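Monday, 8:10 in the morning. I start a small thread about my office desk, because two people asked me how I keep it so clear. It was not clear before. (1/8)

Last month I had on it three cups, a dead calculator and a pile of Nolterer catalogs. I was eating lunch with the plate on the catalogs. (2/8)

My first rule: paper goes out of the room or into a folder. I scanned 1,053 pages in two weeks. My shoulder still remembers it. (3/8)

Second rule: the shelf on the desk is not a storage. I want it to have air. The folders went to the Dhillon boxes in the hallway, 50 folders, all with a label in capital letters. (4/8)

Third rule: a drawer must be emptied completely before anything goes back. If you only move the things a little, you will keep all of them. I kept one stapler and the good scissors. (5/8)

What may stay on top: the flowers and my water. The flowers are artificial hydrangeas from Luline. Real ones I always forget on Friday, and then the smell is not nice. (6/8)
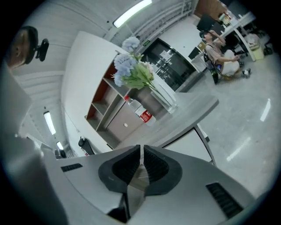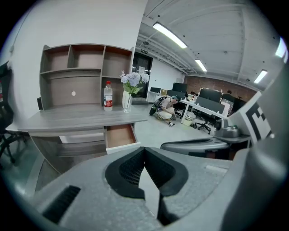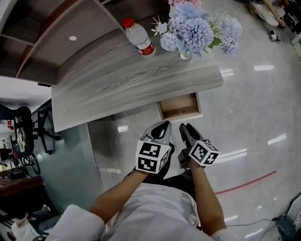
The vase and the bottle with the red cap, in all three. (7/8)

Questions I got already

Does the blue color become pale in the sun? I don't know yet, my desk is far from the window. Do I dust the flowers? Yes, with a hair dryer on cold, every second week. Is the vase heavy? No, so please put some small stones in it if your colleagues walk fast. Next I will try the kitchen shelf, wish me patience. (8/8)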